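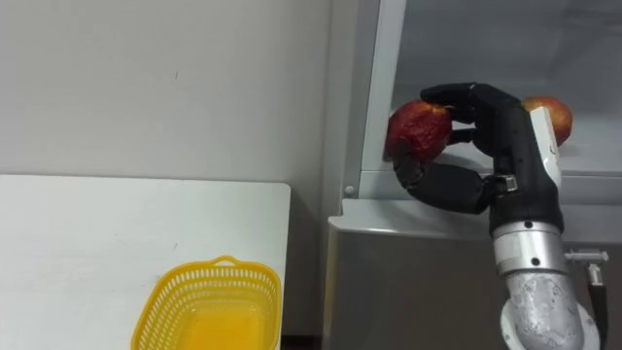 Ivone Vasconcelos
Drallbridge shared workshop, bench notes
Oct 7, 2025

1/ Notes on the arm build. The job is fixed: take an apple out of the fridge compartment, put it in the yellow basket on the table, go back for the next one. Long thread, mostly about thumbs.

2/ The arm is second-hand and came through Ullusitz with no wrist adapter. Reinaldo Honorato turned one on the workshop lathe. His first had the bolt circle right and the clocking wrong, so every "palm left" command gave me palm somewhere near the ceiling. His second is the one in use.

3/ Control software is called Moura. It is one Python process for the arm, another for the hand, and a text file of poses that I edit by hand and regret later. The vision part is a separate program called Usa. They talk over a local socket. No ROS. I have nothing against it, I just didn't want to maintain it at home as well as at work.

4/ Sequence as it stands:
pre-reach outside the compartment
straight in over the lip
thumb out, fingers up
close
lift
retract straight
swing to table
lower, open
The two straight moves are the ones that matter. Everything else can be sloppy.

5/ Why straight: the shelf lip sticks out and the front post is close on the left. Any curved path that looks sensible in the simulator brings the knuckles round into the post. I now interpolate in Cartesian space from the pre-reach pose inwards and only allow joint-space moves once the hand is clear of the fridge. Slower. Fewer dents.

6/ Closing order took the longest. If the fingers go first, they push the apple away before the thumb has got round it. If the thumb goes first it works as a stop, low and slightly in front, and the fingers bring the fruit on to it. The approach pose wants the thumb sticking out sideways near the shelf and the fingers together with a bit of curl.

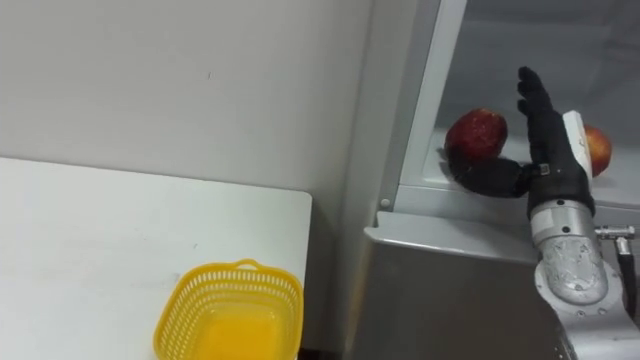
7/ Clearance on the other side of the hand is poor. The white plate along the palm is the widest thing on it and I had left it out of the collision model completely. With one apple at the thumb and the other close against the plate side, a small sideways correction shoves the second apple. The plate is now in the model as a plain box with a margin.

8/ The plate also upsets Usa. It hides most of the right-hand apple once the hand is in, the visible patch of red shrinks, and the detector decides the apple has moved. Fix: take both positions before the reach, freeze them, and ignore the camera until the hand is out again. Crude. It stopped the hunting.

9/ Grip force. The hand reports motor current, which I convert to something I call newtons for convenience. The closing threshold is set at 2 of these. A firm apple holds at that. A wrinkled one gives under the fingers, the current climbs late, and the hand ends up further closed than it should be. I added a position limit per finger as a second stop condition. Whichever comes first wins.

10/ I use old fruit for some of the runs on purpose. A fresh apple is close to a rigid ball and flatters the controller. The skin on an old one slides over what's underneath, so the hand can have a perfectly good hold on the skin and a poor one on the apple.

11/ Lift before retract, always. The lift is 50 mm, measured at the wrist. Less than that and the underside of a big apple can catch the lip on the way out.

12/ Cable. The black lead drops from the side of the wrist and hangs down beside the arm. Fine for this task, as the wrist barely rolls. For anything with more rotation it needs a proper loop and a clip further down. Reinaldo has drawn a clip. I have not yet printed the clip.

13/ The basket is not modelled, apart from a keep-out height for the handle on the far rim. The arm goes over, comes down to a set height, opens. I tried placing gently with a contact check and the basket wall flexed enough to trigger it early. Set height is good enough on a table that doesn't move.

14/ Logging: one row per control tick for the hand, one per move for the arm. The longest single grasp so far is 2052 rows, which was a timeout I had forgotten to set. There is a timeout now.

15/ Still open:
thumb sometimes touches the shelf on the way in, need a better shelf height
Usa confuses deep red and shadow when the overhead light is off
pose file needs comments
emergency stop is on the wrong side of the bench for anyone left-handed

16/ Someone asked whether I'd swap the hand for a two-jaw gripper. For apples only, yes, it would be quicker to set up and easier to mend. The hand is for the door, which is the next job. I've had it standing open for all of this. Closing and opening it was meant to be finished by April and I haven't started the handle pose.

17/ Moura config and the adapter drawing go up once I've taken the hard-coded paths out. Reinaldo's drawing is in inches, sorry.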